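Can a machine do the washing up yet, or are we still being sold a video?
Forum: General Discussion > Robots and Automation
Replies: 9

stumpjumper
Started this because my brother-in-law is convinced he'll have a robot doing his kitchen in a couple of years. He's put his name down with an outfit called Skondel, 570 dollars deposit, no delivery date that I can find. Their clip has a machine folding a tea towel. One tea towel, already flat on a bench. Am I being a grump or is this rubbish?

galah_42
You're being a grump, but I agree with you. Ask how long the clip took to shoot.

M_Sheikh
I do line maintenance at a food packing place and we trialled an arm for moving tubs from one belt to another. Great until somebody changed tub supplier and the new ones had a slightly softer wall. It squashed a heap of them before anyone hit stop. A sixteen-year-old on a first shift would've eased off at the second tub.

kerbside
Bit unfair. That's an arm somebody programmed for one tub. The newer stuff learns from people doing the job by hand, over and over, so it sees different tubs and different grips. Our lot are having a go at it with kitchen things, containers and trays mostly.
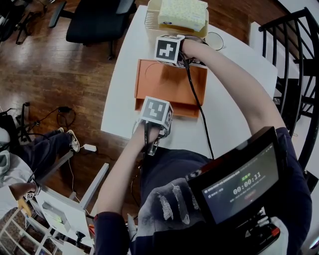 Pramitz Technical College — Automation and Mechatronics Department

Markers on both wrists so the hand positions can be worked out later, timer going on the chest. The tub with the sponge in it is the sort of item we use. Dull work, I'll grant you, but it's how you get past the one-tub problem.

stumpjumper
Fair enough, and thanks for putting something up that isn't a sales clip. But that's a person doing it. Eleven seconds on the clock and it's human hands on the tray and the tub. What I asked is whether the machine can.

kerbside
With a rigid tray, on a clear bit of table, yes, more often than not. With a sponge that's got to go in a tub and a lid that's got to go on after, less often. I'm not going to pretend otherwise.

M_Sheikh
"More often than not" gets you sent home where I work. What's the number?

kerbside
Last batch was 2,000 tries at picking up and placing, all rigid items, and 1,369 of them went right. We haven't done a proper count on lids.

galah_42
So it drops or misses nearly one in three. I'd go through a fair few plates.

L_Botha
I think people are mixing up two questions. On a shop floor you can change the floor to suit the machine. We have a Kodalix unit loading blanks into a press and it's been good, but we built a fixture for the blanks, fenced it, painted the bins and retrained two people. Roughly 3,000 blanks between stoppages now. You can't do that to a kitchen. Nobody's going to fence off the sink and buy one kind of bowl.

M_Sheikh
Agree with all of that. I'd add that your two retrained people are still there, yeah? Ours were meant to be freed up for other work and spent the trial picking up tubs.

L_Botha
Still there, and one of them clears the jams. To be fair it's a better job than the one she had — less lifting.

kerbside
I'd still back learning from hands over fixtures in the long run. Dishwashers looked silly once too.

stumpjumper
A dishwasher is a box you load yourself, mate. It got popular by leaving out the hard part. If somebody sold me a box for wet sponges I'd probably buy it.

galah_42
Has anyone here had a Barros floor unit? My neighbour's swears by the thing, except she picks up every shoe and cable before she runs it. By then I'd have swept.

L_Botha
Had one for a year. Good on bare boards, hopeless with rug fringe. I still use it but I wouldn't call it doing the chore.

stumpjumper
Brother-in-law has now been told December for his delivery. Didn't say which year. I've told him to ask for the deposit back and will post if he gets it.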